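The Counter by the Coffee Maker

Most kitchens have one stretch of counter that does all the work, and it is seldom the one the designer had in mind.
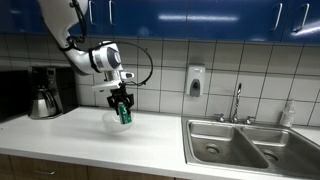

The counter that gets used is usually the one under the upper cabinets, close to an outlet. The coffee maker goes there first. Something else with a plug ends up next to it. Then come the bowl, the mail, the keys and whatever was in your hands when you walked in the door.

I spent part of January looking at kitchens in Clukmont, a town of older houses where many of the kitchens were redone on small budgets. Few had an island. In most of them, the main work surface was 27 inches of clear counter between the coffee maker and the sink. People chopped onions there, packed lunches there and stood there to eat toast.

The cheapest improvement I saw was a bowl. A shallow, round plastic one costs little and weighs almost nothing. Set beside the coffee maker, it gives loose things a place to land. In one house it held cans on their way to recycling. In another it held lemons in the morning and peelings by dinner. A translucent bowl has the advantage that you can tell from across the room when it needs emptying. A deep bowl is less useful, as things sink to the bottom and stay there for weeks.

Drip coffee makers take up more room than people expect. The machine itself is narrow, but the lid on many models has to swing up, and standard upper cabinets leave only so much space. Owners end up dragging the machine forward every morning and pushing it back after. At Ruvton, a small kitchen shop on the main street, the staff suggest measuring with the lid open before you buy. They also sell more thermal carafes than glass ones now. A steel carafe keeps coffee drinkable for nearly 6 hours, by their reckoning, and it can be carried to the table.

Color has come back too, mostly on the doors. Brerilico, a cabinet refinishing firm in the next county, says blue is its most requested shade after white. Glossy blue over a white counter looks sharp and bounces the light around, though gloss shows fingerprints near the handles. Bar handles help, if people use them. The firm's usual job on a small kitchen takes two days, with the doors off the whole time, so the plates are on view until they go back up.

Tile on the wall behind the counter is worth keeping if it is sound. It wipes clean of coffee splashes, and paint does not hold up as well in that spot. Regrouting a short run is an afternoon's work for a patient person.

As for the rest of the counter, the best-kept kitchens I visited had a limit on appliances. Two stayed out. The others went in a cupboard and came out when wanted — the waffle iron perhaps twice a year.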